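Soltden weavers' market to move to Rulley hall in August

The monthly basket and craft market at Soltden will move to the former seed hall in Rulley from August, after the district office confirmed that repairs to the Soltden roof will continue into next year.
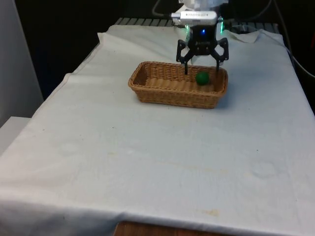
A rectangular wicker basket with a thick braided rim.

The Rulley hall has 367 square metres of floor space, against 405 at Soltden. Stall sizes will stay the same, but the central aisle will be narrower and the tea counter will be placed in the side room. Trading hours on the Saturday of the market are unchanged, with doors opening to the public at 10 am and stallholders admitted from 8 am.

Naledi Ngcobo, market manager, said the roof survey had found decay in two of the main timbers, both on the north side. The timbers can be replaced without taking down the ceiling, but the work requires a full scaffold inside the hall, leaving no usable floor.

Rents will be held at the present rate until the end of the year. Stallholders who have paid in advance for Soltden will have the payment carried over. Those who do not wish to move may ask for a refund in writing before the first Rulley market.

The change has an effect on storage. At Soltden, weavers were able to leave unsold stock and bundles of willow in the rear store between markets. Rulley has no lockable store, and the hall is let to other users during the week. Goods must be cleared by 6 pm on the day. Soaking troughs for demonstrations will be allowed only on the concrete floor near the loading door, where there is a drain.

Yolandi Sibiya, who sells willow and cane baskets, said the loss of the store would mean a second trip with the van each month. She expected to bring fewer large pieces - log baskets and hampers in particular - and more small ones that stack.

The Loltosix bus stops outside the Rulley hall and the journey from Soltden takes about 10 minutes. Parking is available in the yard on Sithole Road, which is unsurfaced. Vehicles with trailers should use the lower gate.

A return date for Soltden has not been set. The district office said a timetable would be issued once the timber order had been placed.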